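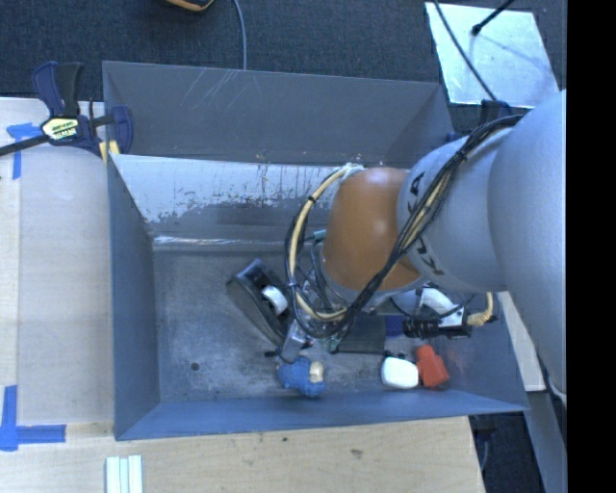
Talks > Spring series > Speaker notes: Keeping a town seed library going

Speaker notes: Keeping a town seed library going
Lillbridge Library, downstairs room
Tuesday, March 9, 2021

(Wait for people to settle. Water is on the left. Start slowly, you always start too fast.)

Good evening, everybody, and thank you so much for coming out on a night when I know perfectly well it would have been nicer to stay in by the stove. I'm going to talk for a while about seeds, and then I'd love for us to just chat, because half of what I know about this I picked up from people standing at the back of rooms like this one with their coats still on.

Start with the drawer. When we opened in Nundholm we had 300 packets in an old card catalog, and I thought that was a fortune. By the end of the first spring the tomatoes were gone, the beans were gone, and we had a great deal of parsnip. (Pause, let them laugh if they want to.) I like parsnips! But parsnip seed really doesn't keep, and by the next year most of it was no good to anyone.

So, first piece of advice: sort by how long a seed lasts as well as by what it is. Onions, leeks and parsnips go in the front, and you try to get them out the door the same season. Beans, peas and tomatoes can wait a few years if they're kept cool and dry. We put a colored dot on each packet now – red for "please take me this year."

Say something about jars versus envelopes. Keep it short, Lillbridge has already bought envelopes.

Next, people bringing seed back. This is the part everyone worries about, and I worried about it too, lying awake over it like it was the mortgage. Most borrowers won't return anything, and that's all right. They grew something, they ate it, they came back the next February and told you about it. What you need is a small group who enjoy saving seed and will do it properly, and you look after those folks. Give them first pick. Ask after their beans.

(Squash story goes here. Somebody brought us seed from a lovely green pumpkin that had been growing next door to the zucchini. What came up the following summer was as hard as a bowling ball and tasted like wet cardboard, and six families grew it.)

After that we made a rule. Beans, peas, lettuce and tomatoes, bring us as much as you like. Squash, corn and anything in the cabbage family, come and talk to us first, and we'll sit down together and work out what was flowering nearby.

Germination test. DO THE DEMO. Lay 10 seeds on a damp paper towel, roll it up, slip it in a bag, and set it somewhere warm. Check it after a week. If eight have sprouted, wonderful, write that on the packet. If only 2 have, put the batch in the compost and don't feel bad. Pass around the bag from home, and please remember to get it back this time.

Money. Somebody always asks, and it's a fair question. The Baudry group got going with a grant of 3,000 dollars and spent a good part of it on a cabinet. It's a beautiful cabinet. We spent ours on labels, silica gel and a secondhand fridge – and if I were starting over I'd buy the fridge first.

If there's time: the two questions I get most are whether you can freeze seeds (yes, if they're very dry) and whether store-bought peppers will grow true (often not, but try it for fun).

Questions. Repeat each one out loud so the back row can hear. Sign-up sheet is by the door, with the pea packets.

Related talks
Starting onions on a windowsill
What we learned from the Lirnano orchard swap
Compost for small yards
Saving bean seed, step by step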